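3.2 Surface finish and cleaning effort

The second part of the study dealt with the effect of surface finish on how much work it takes to keep a shared kitchen bench clean. Benches in the Clorkunmont units were fitted in two finishes, a matt finish supplied by Skodico and a satin finish supplied by Mirani. Both were pale grey in colour, so that differences in how marks showed up could be put down to the finish and not to the shade. Each bench was wiped by the same method, with a damp cotton cloth and plain water, before any cleaning product was tried.

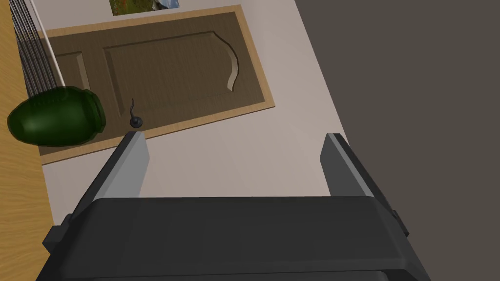

Residue was scored on the five-step scale set out in Section 2. A score of one meant that no mark could be felt or seen under side lighting; a score of five meant that the mark stayed after 12 strokes of the cloth. Scoring was done by two raters working apart, and where they differed by more than one step the bench was scored again the next morning. The matt finish scored worse for oil and tea, and slightly better for flour paste. Dried milk gave no clear result on either finish.

The wiping method matters more than we had expected. Dogar's earlier work on laundry benches used a circular stroke, and when we tried this in the pilot in May the spread of scores was wider than the gap between the two finishes. A straight stroke, front to back, was used from then on. Pilot scores are left out of the totals.

The position of the bench in the room also had an effect. Benches near a doorway gathered more grit, and grit made the satin finish dull over time — a change that the residue scale does not pick up. We therefore recorded gloss with a hand-held meter at nine points on each bench, starting on 7/1/18 and then at the end of each fortnight. The full set holds over 2000 readings.
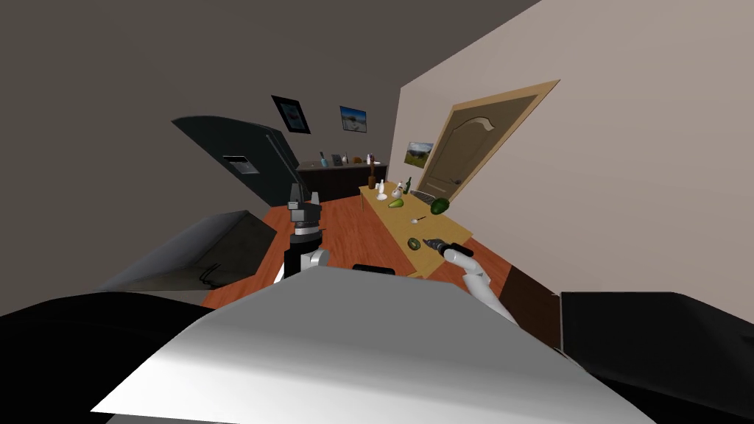 Figure 4. Room model, tilted view, with the table and two arms.

Gloss fell on both finishes, but the fall on the satin benches was steeper and levelled off later. Of the units in the main trial, 11 were also given the Clumuris cleaning paste once a week. In these units the loss of gloss was greater on both finishes, and the benefit in residue score was less than one step. On this evidence the paste cannot be recommended for weekly use on either finish. Its use for single heavy stains was not tested and is taken up in Section 5, together with the question of edge wear near the sink.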